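4.2 Gripper comparison in simulation

We compared two end effectors, the three-jaw Virkgate and the multi-fingered Unen hand, using the same bimanual controller and the same tabletop tasks. The controller was tuned on the Virkgate, so the Unen hand started with a disadvantage that its advocates on our team have mentioned more than once. Each policy ran for 38 trials per task, with object poses drawn from the Collex generator. 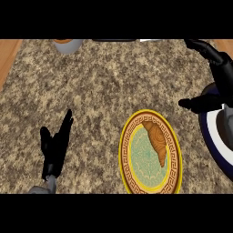

Figure 6. Pastry task, Unen hands on both arms.

The Unen hand's main problem was approach direction. A finger that comes in low and level, like the one on the right arm in Figure 6, has to clear the plate's rim before it can close on the pastry, and our planner treated rims as a matter of opinion. Raising the approach by 23 mm fixed most of these contacts and introduced a new habit of grasping air. The left arm, with its gripper open and well away from the plate, was often the better choice, but the arm selector (Majumder, default settings) showed a lasting loyalty to the right.

We kept the selector unchanged for both grippers. Jamila Sultana reran the Unen trials in May with the collision margin doubled - the ranking of the two grippers did not move, and the run time did.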